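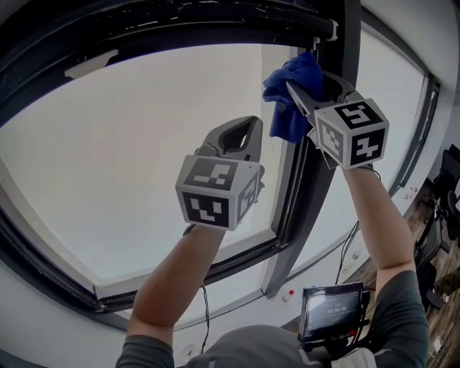 두 손에 그리퍼를 쥐고 창 앞에서 하는 작업. 오른쪽 그리퍼가 파란 천을 물고 있고, 양쪽 모두 흰 마커 큐브가 달려 있다.

창문을 닦는 손을 숫자로 옮기는 사람들

스튤러햄(Stulerham)의 언덕길을 오르다 보면 길이 한 번 크게 꺾이는 곳에 빵집이 있고, 그 빵집 위층에 토닉스(Tonix)라는 회사가 있다. 간판은 손바닥만 하고 계단은 가파르며, 문을 열면 아래층에서 올라온 버터 냄새가 먼저 손님을 맞는다. 로봇 소프트웨어를 만드는 회사라고 해서 바닥에 전선이 뒤엉켜 있고 어디선가 모터가 윙윙거리는 풍경을 상상하며 올라갔는데, 처음 들린 소리는 누군가 키보드를 치다 말고 길게 한숨 쉬는 소리였다. 마커 하나가 또 뒤집혔다고 했다.

뒤집혔다는 말의 뜻을 알아듣기까지 차 한 잔을 다 비워야 했다. 그 이야기를 지금부터 조금 느긋하게 풀어 보려고 한다. 급한 독자라면 중간쯤부터 읽어도 괜찮지만, 이 회사 사람들의 말버릇대로라면 앞부분을 건너뛴 데이터는 나중에 꼭 말썽을 부린다.

토닉스가 하는 일은 사람의 손동작을 로봇이 따라 할 수 있는 형태로 바꾸는 것이다. 손에 쥐는 그리퍼로 사람이 집안일이나 건물 관리 일을 하면, 그동안 찍힌 영상에서 그리퍼가 매 순간 어디에 있었고 어느 쪽으로 기울어 있었는지를 계산해 낸다. 그 계산을 맡은 소프트웨어의 이름이 연(Yeon)이다. 하늘에 띄우는 그 연이 맞느냐고 물었더니, 처음에는 그랬는데 요즘은 인연의 연이라고 우기는 사람도 있고 연못의 연이라고 우기는 사람도 있어서 회사 안에서도 결론이 나지 않았다고 한다. 나는 하늘에 띄우는 쪽에 마음이 갔다. 멀리 있는 작은 네모를 눈으로 붙들고 그 기울기를 읽어 내는 일이니 말이다.

네모를 읽는다는 것

그리퍼에 붙은 흰 큐브에는 면마다 검은 블록 무늬가 찍혀 있다. 무늬가 서로 달라서 소프트웨어는 지금 보이는 면이 어느 면인지 안다. 면의 크기도 미리 알고, 큐브가 그리퍼의 어느 위치에 붙어 있는지도 안다. 그러니 화면에서 네모의 꼭짓점만 정확히 찾으면 그 네모가 카메라에서 얼마나 떨어져 있고 어떻게 돌아가 있는지를 거꾸로 풀 수 있다. 교과서에 나오는 오래된 문제이고, 공개된 코드도 많다. 연의 첫 버전도 그런 코드를 가져다 붙여 이틀 만에 돌아갔다고 한다. 그 뒤로 해가 바뀌도록 고치고 있다는 대목에서 개발자들은 다 같이 웃었다.

말썽의 대부분은 꼭짓점에서 시작된다. 네모 하나를 멀리서 정면에 가깝게 바라보면, 살짝 왼쪽으로 기운 것인지 살짝 오른쪽으로 기운 것인지 화면만으로는 가려내기가 어렵다. 수학적으로 그럴듯한 답이 한 쌍 나오고, 잡음이 조금만 섞여도 계산은 이쪽 답과 저쪽 답을 오간다. 화면 속 그리퍼는 얌전히 올라가고 있는데 연이 그려 주는 그리퍼는 파닥파닥 고개를 뒤집는다. 내가 계단을 올라갔을 때 들은 한숨이 바로 그 파닥거림 때문이었다.

큐브를 쓰는 까닭의 절반쯤은 여기에 있다. 면이 하나만 보일 때는 답이 흔들려도, 옆면이 비스듬하게나마 같이 보이면 꼭짓점이 한 평면을 벗어나고 계산이 훨씬 단단해진다. 연은 보이는 면을 전부 모아 하나의 입체로 놓고 푼다. 심하게 기울어 가느다란 띠처럼 보이는 면도 버리지 않는다. 다만 그런 면의 꼭짓점은 믿음을 조금만 준다. 얼마나 조금 줄 것인가를 두고 이 회사는 봄 내내 다퉜고, 그 흔적이 설정 파일의 주석에 고스란히 남아 있었다. 주석이 코드보다 길었다. 읽다 보니 남의 집 부부싸움을 엿듣는 기분이 들어 슬그머니 화면에서 눈을 돌렸다.

하필이면 창문

집안일 가운데 어떤 것이 제일 까다로우냐고 물으면 나는 당연히 빨래 개기라는 답이 나올 줄 알았다. 그런데 소프트웨어를 만드는 쪽의 대답은 창문이었다. 천이 어려운 건 맞지만 창문은 빛이 어렵다는 것이다.

하얗게 뿌연 하늘이 유리 가득 들어오면 카메라는 밝은 쪽과 어두운 쪽 사이에서 갈팡질팡한다. 하늘에 맞추면 창틀 앞의 손과 그리퍼가 시커멓게 가라앉고, 손에 맞추면 하늘이 하얗게 날아가면서 마커의 흰 바탕과 하늘의 흰색이 한 덩어리로 번진다. 사람 눈에는 여전히 큐브가 큐브로 보인다. 그러나 꼭짓점을 한 화소보다 잘게 따지는 프로그램에게는 그 번짐이 모서리를 갉아먹은 것과 같다. 네모가 실제보다 작아 보이고, 작아 보이면 멀리 있다고 계산된다. 천을 유리에 대고 있어야 할 그리퍼가 유리 바깥 허공에 나가 있는 것으로 기록되는 것이다.

개발자 한 사람이 그런 기록 하나를 입체로 띄워 보여 주었다. 궤적은 실로 그린 그림처럼 고왔다. 위로 올라갔다가 옆으로 미끄러지고 다시 내려오는 선이 누가 봐도 창을 닦는 손인데, 가운데 한 토막이 창밖으로 볼록 튀어나와 있었다. 로봇이 이걸 그대로 배우면 어떻게 되느냐고 물었더니 잠시 뜸을 들이다가, 유리를 밀겠지요, 하고 대답했다. 있는 힘껏요, 하고 옆자리에서 누가 거들었다.

해결책은 뜻밖에 소박한 데서 나왔다. 연은 이제 마커의 바깥 테두리만 믿지 않고 안쪽 검은 블록들의 경계를 함께 본다. 빛이 번지면 흰 곳은 넓어지고 검은 곳은 좁아지는데, 안쪽 무늬의 검은 칸과 흰 칸을 견주면 얼마나 번졌는지를 어림할 수 있다. 그만큼 테두리를 되돌려 놓고 다시 푼다. 설명을 듣고 나면 누구나 생각해 낼 법하지만, 그 누구나가 되기까지 여름을 통째로 썼다고 한다. 에어컨이 고장 난 여름이었다는 이야기도 꽤 길게 들었으나 지면을 생각해 접어 둔다.

천이 하는 일, 천이 가리는 것

창문 작업의 다른 주인공은 천이다. 축 늘어진 천은 그리퍼 손가락을 덮기도 하고, 손목을 틀면 큐브 앞으로 넘어오기도 한다. 마커의 한 귀퉁이만 가려져도 검출기는 그 면을 통째로 놓칠 수 있다. 손이 머리 위로 올라가면 거리도 각도도 한꺼번에 나빠지고, 고개를 숙이거나 돌리는 순간에는 카메라까지 같이 움직인다.

연은 이럴 때 빈칸을 무턱대고 메우지 않는다. 앞뒤가 또렷하고 그 사이가 아주 짧으면 부드럽게 잇고, 길면 비워 둔 채 비었다고 적는다. 비었다고 적는 기능이 들어간 날을 사람들은 꽤 또렷이 기억하고 있었다. 그전까지는 곱게 이어진 선만 보고 좋아했는데, 그 고운 선의 상당 부분이 프로그램이 지어낸 것이었음을 그날 알았기 때문이다. 검토 화면에는 지금도 두 가지 색이 쓰인다. 눈으로 본 구간은 진한 초록, 이어 붙인 구간은 옅은 노랑이다. 노랑이 왜 노랑이냐고 했더니 빨강은 보고 있으면 마음이 상해서라고 했다. 나는 이 대답이 무척 마음에 들어 수첩에 따로 적어 두었다.

시간을 맞추는 일도 만만치 않다. 카메라의 시계와 그리퍼 쪽 시계가 조금만 어긋나도, 기록 속에서는 손가락이 천을 물기도 전에 천이 딸려 올라간다. 연은 기록이 시작될 때 그리퍼를 몇 번 크게 벌렸다 오므리게 한다. 영상에서 손가락이 움직인 순간과 센서 값이 튄 순간을 포개어 어긋난 만큼 밀어 주는 것이다. 작업하는 사람들은 이 동작을 가재 인사라고 부른다. 사무실 사람들끼리도 복도에서 마주치면 손가락을 벌렸다 오므린다. 취재가 끝날 무렵에는 나도 하고 있었다.

플로스테드에서 배운 것

토닉스의 도구를 가장 부지런히 쓰는 곳은 플로스테드(Plosstead)다. 건물 관리용 로봇 팔의 제어기를 만드는 회사로, 스튤러햄에서 기차로 한나절 거리에 있다. 두 회사는 지난해 10월부터 데이터를 주고받고 있다. 그사이 쌓인 기록이 2918건이다. 창 닦기와 선반 정리가 많고 의자 밀어 넣기도 제법 된다.

처음 플로스테드에 건너간 묶음은 거의 100건이었는데, 돌아온 답장이 퍽 정중하면서도 서늘했다고 한다. 궤적은 정확한데 우리 팔로는 따라 할 수 없다는 내용이었다. 사람의 어깨는 참으로 너그러운 관절이어서, 팔을 높이 든 채 손목을 틀고 몸을 슬쩍 기울이는 일을 아무 생각 없이 해낸다. 로봇 팔은 그 자리에서 관절이 한계에 닿거나, 팔꿈치가 창틀을 치거나, 아주 조금 움직이려고 손목을 한 바퀴 홱 돌려야 하는 자세에 빠진다. 손끝의 위치만 옮겨 적은 기록에는 그런 사정이 담기지 않는다.

그래서 연에는 미리 걸어 보는 단계가 생겼다. 궤적을 얻으면 곧바로 목표로 하는 팔의 모형을 불러와 처음부터 끝까지 따라가게 하고, 막히는 곳에 표시를 남긴다. 몸통의 위치를 조금 옮기면 풀리는 경우가 많아서, 받침대를 어디에 놓으면 가장 덜 막히는지도 함께 찾는다. 그래도 막히는 구간은 학습에서 빼되 지우지는 않는다. 플로스테드가 나중에 다른 팔을 만들면 그때는 닿을지도 모르니까. 이 대목을 설명하는 목소리가 어딘가 김장독을 묻어 두는 사람 같았다.

힘을 어떻게 다룰지는 아직 숙제로 남아 있다. 마커는 자리를 알려 줄 뿐, 유리를 얼마나 세게 누르는지는 알려 주지 않는다. 플로스테드의 제어기는 그래서 유리 쪽 방향만 무르게 둔다. 옆으로는 배운 길을 또박또박 따라가고, 앞으로는 용수철처럼 밀리게 하는 방식이다. 이렇게 해 두면 기록이 조금 앞으로 나가 있어도 유리를 힘껏 미는 일은 줄어든다. 어느 방향이 유리 쪽인지는 연이 궤적에서 평면을 찾아 알려 준다. 한동안 닦은 자국들은 대체로 한 평면 위에 놓이는 법이라, 창을 따로 알아보지 않아도 창이 어디쯤인지 짐작할 수 있다. 나는 이 설명을 들으며 눈을 감고 벽을 더듬어 방의 모양을 알아내던 어린 날의 놀이를 떠올렸다.

검토하는 오후

점심을 먹고 나서는 검토 자리에 앉아 볼 기회를 얻었다. 기록은 모두 사람이 한 번은 훑는다. 왼쪽에 영상, 오른쪽에 입체 궤적이 놓이고, 아래로 초록과 노랑의 띠가 길게 흐른다. 화살표 키로 넘기다가 이상하면 스페이스 바를 누르고 짧게 적는다. 앞사람이 남긴 메모들을 구경하는 재미가 쏠쏠했다. 천이 큐브에 모자를 씌움. 왼쪽 면이 하늘로 녹음. 고개를 너무 빨리 돌림, 뭔가 재미있는 걸 본 듯. 이런 식이다.

이 메모들이 그저 재미로 쌓이는 것은 아니어서, 비슷한 말이 자주 나오면 누군가가 그것을 자동으로 잡아내는 검사로 만든다. 하늘로 녹음, 이라는 메모는 이제 밝기 검사가 되어 기록이 들어오자마자 먼저 돈다. 모자를 씌움, 은 아직 검사가 되지 못했다. 천이 마커를 덮은 것과 마커가 그냥 화면 밖으로 나간 것을 구별하기가 생각보다 까다로운 모양이다. 담당자는 다음 달에는 될 거라고 했고, 옆자리에서는 지난달에도 그 말을 들었다고 했다.

한 시간 남짓 앉아 있자니 요령이 조금 생겼다. 영상을 보지 않고 띠의 색만 보아도 어디서 손이 높이 올라갔는지 짐작이 가고, 궤적이 떨리는 모양만으로 마커가 뒤집힌 것인지 그냥 사람 손이 떨린 것인지도 어렴풋이 보인다. 사람의 떨림은 둥글고, 뒤집힘은 모가 났다. 자신 있게 스페이스 바를 누르고 마커 뒤집힘, 이라고 적었더니 뒤에서 지켜보던 개발자가 가만히 들여다보고는 맞다고 해 주었다. 그러고는 자리로 돌아가 다시 한숨을 쉬었다.

해 질 무렵에 계단을 내려왔다. 빵집은 남은 빵을 봉지에 담고 있었고, 주인은 행주로 진열장 유리를 닦는 중이었다. 위에서 아래로, 조금 겹치게, 다시 위에서 아래로. 모서리에서는 손목을 틀어 천의 다른 면을 썼다. 나는 빵을 고르는 척하며 한참을 서서 보다가, 결국 단팥빵 두 개를 사서 기차를 탔다.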